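Clocks on a small two-tier shelf – how would you arrange them?

jemia_66
I've got a little shelf with a white metal frame and light wood boards, and too many clocks for it. One twin-bell alarm clock is up top with two square ones side by side underneath. The other twin-bell hasn't got a spot yet.

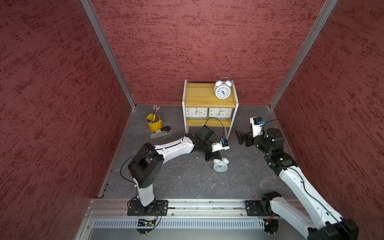

Twin-bell on top, squares below, pencils in the yellow bucket

Segundo Flores
Both twin-bells on top, one at each end. Squares stay where they are.

chu400
Disagree. Matching pairs look like a shop display. I'd keep 3 clocks at most and move the pencils up off the floor.

jemia_66
The bucket's too heavy for my liking up there. I might try a square one on an angle, though.

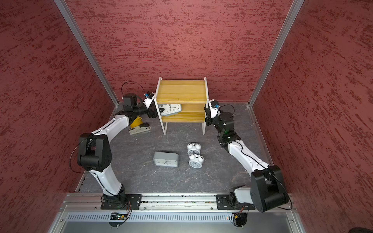
Brarnascombe, Mar 24, 2021

Lauri Kettunen
The angled one is harder to read from a chair. Face it straight out and push it back from the edge.

chu400
I like it on the angle – less like a waiting room. Depends where you sit.

Segundo Flores
Still say both bells on top. Mine have been that way since August and I can read either one from bed.

jemia_66
Will try Segundo's way first. Stapler's going in a drawer regardless.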